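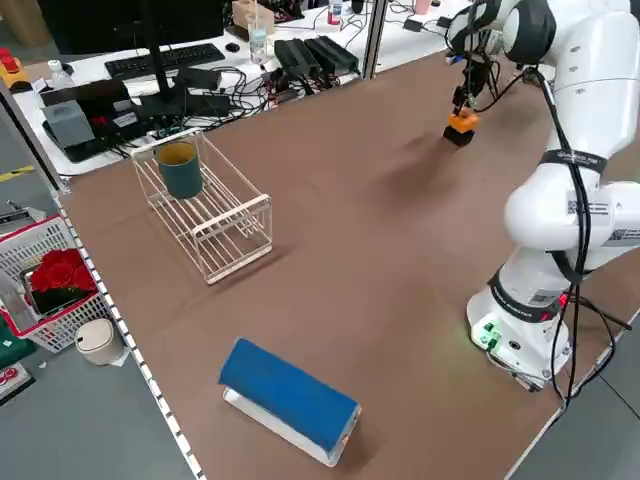
Arm over the mat, rack and teal cup to the left

noreen_g
Evening all. Back on the arm in our shared workshop in Hendon. I've got it picking up the cup fine, but it keeps catching the wire rack on the way out. 26 tries this week and I'm fed up! Any ideas?

urero_fan
Lift straight up first, then move across. Your gripper's going sideways too early.

SobiaJ
Disagree — I'd turn the rack square to the table. It's sat at a diagonal, you're making life hard for yourself.

noreen_g
But I want it to cope with a wonky rack, Sobia — that's half the fun (and Tahira never puts it back straight).

urero_fan
Get it working square, then go wonky. Mine took 115 goes.

SobiaJ
What he said. And tape those cables to the arm.

noreen_g
Fine, fine. Trying the lift first though.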